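Budgeting for a handheld gripper setup, talk me down
Forum: Small Lab Equipment and Purchasing
Started by plenley_zi, 2022-09-29

plenley_zi
We have money that has to be committed by January and my boss at Plenley wants "a robot." What he has in mind is an arm on a cart. I have been pushing for handheld grippers first, two pairs, so we can record people doing the desk tasks and put off the arm until we know which tasks are worth it. The quote from Drunosa came back with 7 line items and I only understand 3 of them. The rest is "integration," "onboarding" and so on.

Has anyone here bought grippers without buying the arm? What did you end up paying for that wasn't on the quote?
Zainab

rommel_e
We did. The grippers were the cheap part. Budget for chargers, spare cables, a second set of printed marker cubes, and somebody's hours. The hours were the biggest line by a mile and they weren't on any quote.

I'd also ask Drunosa what happens when a jaw breaks. Ours said "contact sales."

stilbyfan
Sorry, but I don't see the point. If you're going to end up with an arm, buy the arm. Every group I've watched "start small" paid twice. You'll spend the winter collecting recordings on hardware that doesn't match what you buy later, and then somebody has to explain that to the person who signed for it.

kcatacutan
@stilbyfan that depends on whether the jaws match. Ocampo sells the same jaws for the handheld and the arm mount, or at least they say they do. I would get that in writing before counting on it.

Zainab, think about floor space too. A session is one person at the table, but there's a lot more than a table's worth of stuff involved. Ours on a regular day:

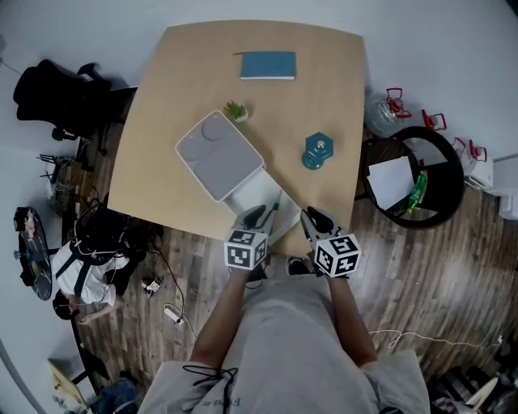

Tabletop task, both grippers in hand. Power strip and cables on the floor at left.

The table is the small part. You want somewhere for the harness to go, a place for cables, and a chair or two. If your room is tight, price out shelving before you price out a second pair of grippers. I'd also put cable covers on the list, because we didn't and I've been stepping over white cable ever since.

rommel_e
Seconding cable covers. Also note there are two people in Kristine's photo. Quotes always assume one.

stilbyfan
Which is my argument. Two salaries in a room so one of them can move things around on a table. Show me the spreadsheet where that beats an arm.

kcatacutan
The second person isn't there full time. But fine, I'd count one and a half.

yae_m
I do purchasing, so take this from the boring side. Split the order. Grippers and cables on one PO, anything called "onboarding" on another, and don't sign the second until the first has been used for real. Our vendor wanted 802 for a training day. We declined, two people read the manual over lunch, and we were fine.

Also ask what shipping is on returns. It was 200 for us, one way, and it came out of a budget line that had nothing left in it.

plenley_zi
This is useful, thank you. Yae, did they push back on splitting it?

yae_m
They said the discount only applied to the bundle. I asked them to show me the discount. It was smaller than the training day.

stilbyfan
I still say you'll be back here next year asking about arms.

plenley_zi
Maybe so. I'd like to be asking with a list of tasks in hand. Right now my boss's list says "tidy desk" and that's the whole list.

rommel_e
Get him to write down the second item before you send the PO.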